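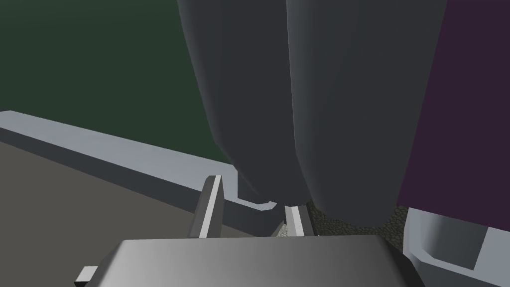 **Closta to open second repair counter and extend warranty on Prolside lamps**

*For release in June*

Household goods maker Closta will open a second walk-in repair counter this month and will double the warranty on its Prolside range of desk and reading lamps. The changes apply to all Prolside lamps sold from June onward, and to older lamps that are registered with the company before the end of the year.

The warranty on the range goes from two years to four. It covers the switch, the wiring, the joints in the arm and the base. It doesn't cover bulbs, shades damaged in a move, or lamps that have been rewired by someone other than an approved repairer.

"Most of the lamps that come back to us have one small thing wrong with them," said Mairéad Lynch, managing director of Closta. "The switch has worn out, or the cord has been pulled too many times. We would like people to bring them in and take them home again."

The new counter will be at the Sundisness showroom, next to the collections desk. It will be open from 9 a.m. to 5 p.m. on the days the showroom is open, with a one-hour break at noon. Customers don't need an appointment. Small jobs such as a new cord or plug will be done while the customer waits, and anything longer will be logged and sent to the main workshop. Closta expects the usual turnaround for those to be five working days.

The first counter opened last year at the company's main site and has handled 444 lamps so far. Switches were the most common repair, followed by cords and then loose joints. Of the total, 19 lamps could not be repaired, mostly because the base had cracked. The owners of those lamps were offered a discount on a replacement.

Thijs Kramer, who runs the workshop, said the results led to two changes in the lamps themselves. The switch now sits in a housing that opens with an ordinary screwdriver, and the cord has a longer sleeve where it enters the base. Both parts fit the earlier lamps as well.

"We kept the old screw spacing on purpose," Kramer said. "If you bought one of the first ones, you can still get the new switch."

Spare parts will also be sold separately for the first time. Switches, cords, shade rings and the springs used in the arm can be ordered by phone or bought at either counter. A printed sheet with step-by-step instructions comes with each part. Closta asks customers to unplug the lamp before starting any work on it, and to bring it in if they are unsure.

Prices for the range stay the same. The longer warranty replaces the paid cover plan, which will no longer be sold. Customers who bought that plan will receive a refund for any full months that overlap with the new warranty. Reshma Maluleke, head of customer service, said letters will go out by the end of the month and that no claim form is needed.

To register an older lamp, customers need the number printed under the base and a proof of purchase. A bank statement is accepted if the receipt has been lost.

**About Closta**

Closta makes lamps, shelving and small furniture for homes and offices. Its products are sold in its own showrooms and through independent stores.

**Press contact**

Arnout Claeys, Closta press office
Product samples and price lists are available on request.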